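Housekeeping Basics, handout 4: clearing a surface before you change the sheet
(notes R. Mushi, Troncoso annex)

Order of work, same as last time. Small stuff off first. Wrappers, packets, pouches, anything flat that slides into a fold and gets bundled up with the laundry. Then the bigger things along the sides. Sheet last.

Sort as you go, dont make one big pile. Trash / keep / ask. Packets still sealed = keep or ask, never trash.
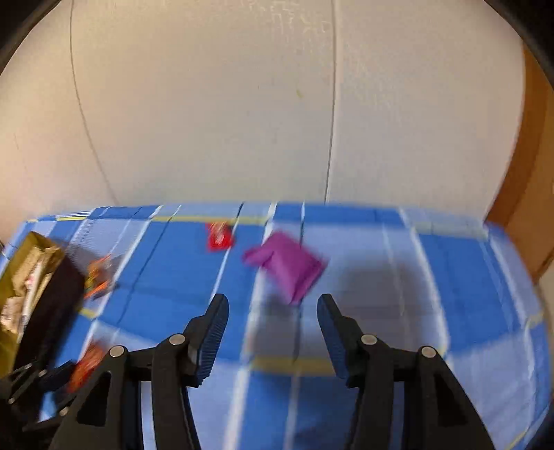
Fig. 1. Plaid sheet, small red wrapper near the far edge, purple pouch nearer the middle.

Busy patterns hide things. Checks and stripes are the worst, so run a flat hand over the whole top, wall side too. Plain sheets you can mostly do by eye.

Stripping: loosen the far edge, fold toward you, lift. No shaking indoors!! Look in the folds before it goes in the bag.

Timing: 9 minutes for clear + strip. Domingo's group took longer, mostly becuase of sorting twice.

For next class
- read Jarman, Grodel course pack, p. 75 to the end of the section
- write up your own sort, 300 words max, hand to Ivana
- bring a bag for the practice sheets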